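In Defense of the Plant on the Table

Every January I get the urge to clear things off. This year it was the long wooden table we share at the Novcombe studio, and I went at it with a cloth and a good deal of righteous feeling, until I came to the planter and stopped. I have been thinking about why ever since.

There is a school of thought, and I have read plenty of it, that says a work table should hold your work and nothing else. Anything green belongs on a windowsill. I followed that rule for 11 years at my old desk in Flernness and kept a very tidy desk, and I can't say I ever looked forward to sitting down at it.

A planter changes how you treat the wood around it. You wipe more carefully. You put your mug down a little farther off – on a coaster, if you were raised right – and you notice when the shine has gone dull.

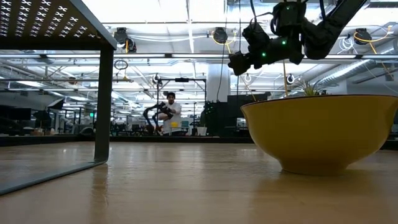

I am fond of a wide, low bowl for this, and I will argue for it over a tall pot any day. You can see over it when you talk to the person across from you, and it doesn't go flying when a sleeve catches it. Yellow is good too, a mustardy yellow especially, in those gray weeks when the whole town of Ikstead looks like dishwater. And the plant itself can be next to nothing. A few thin, spiky leaves poking over the rim will do, the kind that forgives you for going away in September and forgetting to ask anyone to look in.

My friends with serious collections will tell me that a small tuft in a big bowl looks lonely. Maybe so! I like the room around it. We are all so quick to fill a thing up once we own it, and I have filled enough shelves in my life to know how that goes.

So I wiped around the planter, put the cloth away, and left the rest of my clearing for another afternoon.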